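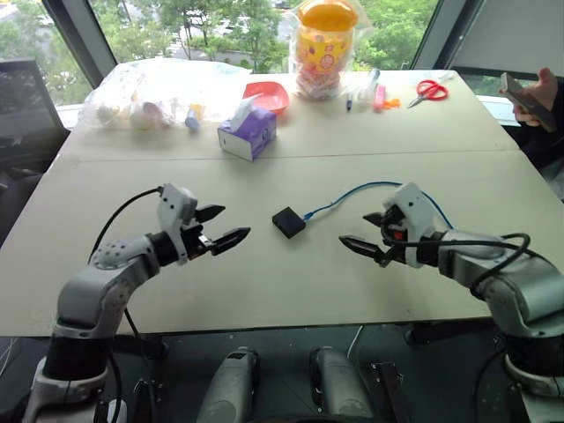

Zamolora: vocabulario de cosas que se quedan encima de la mesa

Versión 0.3, 29 de octubre de 2025
Mantienen: Grażyna Michalski y Brodie Ruddock
Idioma de las etiquetas: español

Qué hay en el repositorio

Zamolora es una lista de nombres para objetos domésticos pequeños y medianos que la gente deja sobre una mesa: bolsas, botellas, cajitas, cables, tapas sueltas. Son 206 entradas agrupadas en 30 categorías, cada una con una definición corta, los nombres que propusieron los anotadores y el nombre que acabamos aceptando. Nos presentaron el encargo como "una taxonomía universal de la casa". No lo es, y dudamos de que exista algo que merezca ese título. Es una lista de palabras discutidas por gente que vive en sitios distintos y que llama a las cosas de maneras distintas.

Contenido

entradas.csv: identificador, nombre aceptado, categoría, definición.
variantes.csv: todos los nombres propuestos, incluidos los que nos parecen malos.
desacuerdos.txt: las discusiones, resumidas por Grażyna. Es el archivo que recomendamos leer primero.
categorias.csv: las 30 categorías. Véase más abajo por qué no conviene tomárselas muy en serio.

De dónde sale

El punto de partida fue la lista Bredov, que heredamos de un trabajo anterior sobre cajones de cocina. La lista Bredov tenía la palabra "recipiente" para casi todo, desde un vaso hasta una bolsa de basura, y con eso se conseguía un acuerdo altísimo entre anotadores. No nos impresiona. Si solo hay una palabra disponible, todo el mundo la elige.

Pedimos a 23 personas que nombraran los mismos objetos sin darles opciones. Después, Yi-an Ko y Dong-hyun Byun juntaron las respuestas y separaron lo que era una variante regional de lo que era otro objeto.

Criterios de nombrado

1. Se nombra lo que se ve y se deja fuera para qué sirve. Una caja negra pequeña con un cable se queda en "caja pequeña con cable". Puede ser un cargador, un adaptador, un altavoz o una pieza de algo que se tiró hace años. Quien esté seguro de saberlo que lo escriba en el campo de notas, firmado.

2. El color entra en la descripción y nunca en el nombre. En la versión 0.1 teníamos "botella de tapón azul" como entrada propia, y antes de un mes ya existían "botella de tapón blanco" y "botella de tapón rojo". Se han fundido las tres en "botella pequeña con tapón".

3. Una bolsa transparente con cosas dentro genera dos anotaciones: la bolsa y el contenido. Si el contenido no se reconoce, se escribe "contenido sin identificar" y se sigue adelante. Nada de "patatas" por intuición. Tampoco "panecillos", "cebollas" ni "pelotas", que fueron las otras tres propuestas para una misma bolsa de cosas redondas y pálidas. Cada anotador estaba convencido de la suya.

4. El cable se anota aparte cuando se distingue uno de sus extremos. Si se pierde detrás de otra cosa, se marca como "parcial". Mal-soon So objetó que así un mismo cable recibe un trato distinto según el lado desde el que se mire la mesa. Tiene razón y no lo hemos resuelto.

5. La mesa no es un objeto de la lista. Los tableros de dos piezas tampoco cuentan doble. Parece evidente, pero hubo que escribirlo.

Sobre las categorías

Las añadimos a petición de quien financió la primera versión, que quería poder ordenar la lista. Sirven para ordenarla. Para cualquier otra cosa son flojas: "envases" y "bolsas" se solapan, "pequeña electrónica" incluye objetos de los que no sabemos si llevan electricidad y "varios" es, con diferencia, la que mejor funciona. Hay un proyecto hermano, Sivakumar, que usa solo cuatro categorías y obtiene tablas más limpias. Las hemos mirado con atención y seguimos pensando que buena parte de la limpieza viene de no preguntar.

Acuerdo entre anotadores

No publicamos una cifra única. Nos la han pedido varias veces y la respuesta sigue siendo la misma: el acuerdo en "botella" es casi total, el acuerdo en "estuche, caja, cajita, bote" es penoso y la media de ambas cosas no le dice nada a nadie que tenga que anotar un estuche. En variantes.csv están las respuestas en bruto. Son algo más de lo que cabe en una hoja cómoda (el límite de 2000 filas por archivo es nuestro, por manía de Brodie), así que el archivo viene partido.

Usos que nos parecen razonables

Comparar cómo se llaman las mismas cosas en distintas variedades del español.
Preparar instrucciones para anotadores que van a ordenar o describir mesas.
Discutir en clase dónde termina una caja y empieza un estuche.

Usos de los que desconfiamos

Calcular "cuánto desorden" hay en una casa. La herramienta Bikidon lo intenta a partir de nuestra lista, contando entradas por mesa. Una bolsa arrugada suma uno y seis cucharas bien alineadas suman seis. Que cada cual saque sus conclusiones, pero que no nos cite como respaldo.

Deducir hábitos, edad o ingresos a partir de los objetos. No hay nada en la lista que lo permita.

Problemas conocidos

"Tapón" y "tapa" están mezclados en las entradas antiguas.
Faltan casi todos los objetos textiles. El trapo entra en diciembre, si nos ponemos de acuerdo en si es trapo, paño o bayeta.
Hay definiciones copiadas de Bredov sin revisar; llevan una b en la última columna.
La entrada "cosa redonda" sigue abierta. Dong-hyun quiere borrarla y Grażyna quiere conservarla.

Cambios y correcciones

Las propuestas de nombre se envían con una frase de uso real, no con una cita del diccionario. Si proponéis una categoría nueva, indicad cuál quitaríais a cambio.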